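Measuring reverberation in small rooms
Speaker notes, Thursday, July 6, 2006
Lai-ching Liu

Slide 1. Scope
Rooms under 181 cubic metres. Hard floor, parallel walls, little furniture. Speech use only; music is left out. Questions at the end, please, except on units.

Slide 2. What RT60 is
Time for the sound level to fall by 60 dB once the source stops. In a small room we rarely get 60 dB of clean decay above the background. Measure 20 or 30 dB and extrapolate. State which was used. A report that gives a single figure with no range and no band is of no use to whoever has to act on it.

Slide 3. Surfaces
Bare concrete absorbs almost nothing at speech frequencies. Timber tops of modest size make little difference to the total but do give a strong early reflection if the microphone is low. Keep the capsule well above any table and away from walls.

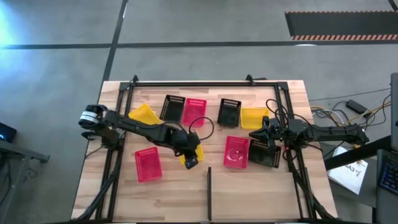

Slide 4. Source and receiver
Two source positions, three receiver positions as a minimum. The Oseck loudspeaker goes in a corner for the low bands. Balloons are acceptable for a quick check — not for the 125 Hz band, where they have too little energy. Write positions on the plan before starting, in pencil.
Pause here and pass the plan round.

Slide 5. Results, Cukia building
Room 23, measured in January, empty of people. Mean RT at 1000 Hz was 1.4 s. Target for speech was 0.6 s. Spread between positions was small at 1000 Hz and wide at 125 Hz, as expected below the Schroeder frequency. Do not average the low bands with the rest.
If asked: the heating was off. The Usix analyser was set to third octaves and the bands combined afterwards.

Slide 6. Large objects near the microphone
Anything tall and solid close to the capsule shadows part of the room. The effect is worst above 2 kHz. Move the microphone, or move the object and note it. Open frames and thin cables can be ignored in the speech bands.

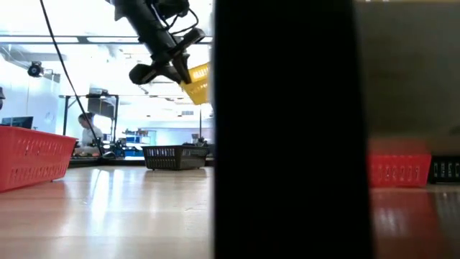 Slide 6: tall black object in the foreground, light wood tabletop behind.

Slide 7. Treatment
Ceiling first. 50 mm mineral wool panels with an air gap behind. Then one of each pair of parallel walls, to deal with flutter. Carpet only helps the upper bands and makes the room sound dull — leave it until last. The Ng spreadsheet does the Sabine sum; check the volume cell, which is in cubic feet in the older copy.

Slide 8. Checks after fitting
Same positions, same source, same settings. Record temperature and humidity both times. File number for the full data set is 411. Copies on request.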